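3.2 Cell setup

The Dewulf cell is modeled in simulation with one arm, bolted to a dark box-shaped pedestal next to a wooden table. Base height is fixed for all 1329 layouts; only the table objects and the room textures change. After every 100 layouts we reload the arm model and reset its joints to the home pose, which clears small offsets left by contact errors. Two layouts failed to load and were dropped.
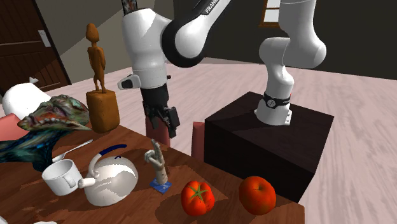 Figure 4. Layout 324 in the simulated cell, with the gripper beyond the far edge of the table.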